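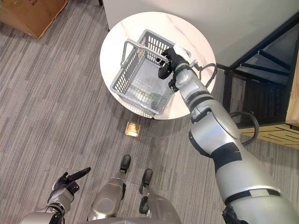 The grey basket on the marble-topped table.

The basket had come from the grocer's at Skekarden, and Struan Swanson had been meaning to take it back for the best part of five years. He had only borrowed it to get some plums home in the rain, and then there was the jam to make, and after the jam there was Christmas, and so it went on (as these things do, when you live up a hill).

By now it had become a sort of member of the household. It had carried pegs and library books, and once, all the way to Lilenska on the bus, a rather cross hen.

"They've probably forgotten it," said Ryota Hirose, who had come over to help him pack up the flat and had so far mostly drunk tea.

"I haven't, though," said Struan, and he lifted the handle and let it fold down again with a click he was really very fond of.

In the end they walked down together that July evening, all 252 steps, with the basket swinging between them like a small child. The girl at the till looked at it, and then at the two of them, and said they'd changed to green ones ages ago and would he like to keep it?

Struan said that he would, thank you, very much indeed. Then he bought a bag of plums and carried it home.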